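Jianhua Zou
July 27, 2019

Okay, small bedroom people, this one is for you. I promised a thread on how the guest room came together and I've put it off long enough, so get comfy, I do go on a bit. 1/10

First, the background. Our apartment has no laundry room and no hall closet, so the one spare bedroom has to be the guest room, the laundry and the place where all the toys end up when my sister's kids come to stay. That's a lot to ask of one little room! 2/10

The floor came first. It's a light wood-look herringbone and I'm so happy with it. I went back and forth with Yuxi Mao for weeks (she has a much better eye than I do, and far more patience) and she kept saying go light, go light. She was right, as usual. 3/10

Then the wardrobe. Tall white doors, gold-toned handles, all along the wall behind the bed. I wanted the handles from Feltine and nearly fainted at the price, so these are from Uster, and I love them just as much. 4/10

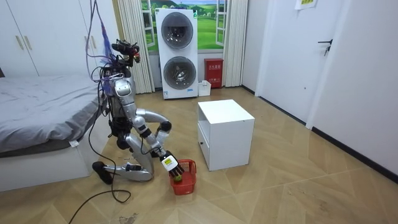
Guest room, red basket on toy duty.

The washer and dryer are stacked by the window, which people always raise an eyebrow at in a bedroom. I like them there! You can fold straight onto the bed, and the cream curtains on either side of the window soften that whole corner so it feels less like a utility room. Budget for the pair was 1,000 and we paid 718 on sale, so I'm still a little smug. 5/10

The bedspread is gray, because every white one I've ever owned has met a cup of tea. It's big enough to drape over the side, and it makes the bed look made even when I've only sort of pulled it up. 6/10

My favorite thing in there is the little white cube cabinet. Open on top, drawer underneath with a small dark knob. Guests put a book and their glasses in the open part, and the drawer gets chargers, socks, the good scissors, whatever I need out of sight in a hurry. 7/10

And the red basket. It's just a small plastic one with a handle, nothing fancy, but it has changed how we tidy up. Balls go in the basket, basket goes in the wardrobe, done. The holes in the sides mean you can sort of see what's in it without tipping everything out - a big plus with a four-year-old in the house. 8/10

Things still on my list: a reading lamp (I have my eye on one from Ulora), a hook for robes, and a rug for the side of the bed. Yuxi says no rug, you'll hide the herringbone. We're still discussing it. 9/10

Everything together, floor included, came to 1,494, and I'm hoping to have the last bits done by November, when the whole family descends on us. If you've got a washer in a bedroom too, please show me how you've set yours up, I'd love to see! 10/10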